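Old Office Computers: What Is Worth Keeping
Speaker notes, Ankit Thakur, repair evening at Skutska, Sep 22, 2018 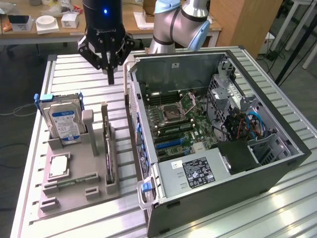
Slide 1. Desktop tower on its side, cover off. Hard drive in its blue caddy, at left.

Say hello, thank Pivora for the room. Ask who has opened a computer before. Wait for the hands, do not hurry.

My subject is the order of work. When we began in April, everybody started with the part they found interesting, and small screws went everywhere. Now we lay the tower down, open side up, and look first.

Drive. Point to the caddy, and to the blue tabs at its top corners. I like caddies very much, they save the screwdriver. The drive is the part with a person's letters and photos in it, so it gets a label with the name of the owner before we do anything else. Tell the story of the two drives which we mixed up - short version only!

Processor. The socket on the slide is empty and the metal frame is raised. Explain that the small contacts in such a socket bend very easily. Please no fingers, and no cloth. If the socket must stay empty for long, put a cover on it.

Memory. Show the green module in its place, and the black slots. Say that the notch must agree with the key in the slot. If it does not go in, turn it round, do not push harder. Most of the damage I have seen came from pushing.

Power supply. The silver box along the bottom. Read the label before you order another one. We never open this box, also not when it has been unplugged for a week. Say this slowly and say it twice.

Cables. Red, blue and black, in a bundle by the drive cage. Make a drawing on paper before you pull anything out. My own drawings are ugly but they help me.

Numbers, if somebody asks: roughly 421 machines came to us from Halvorsen, and 19 are still on the shelf without memory.

Change to slide 2 (the price list from Rutix). If the time is short, skip it and go to the tables. Screwdrivers are in the grey box by the door, please bring them back.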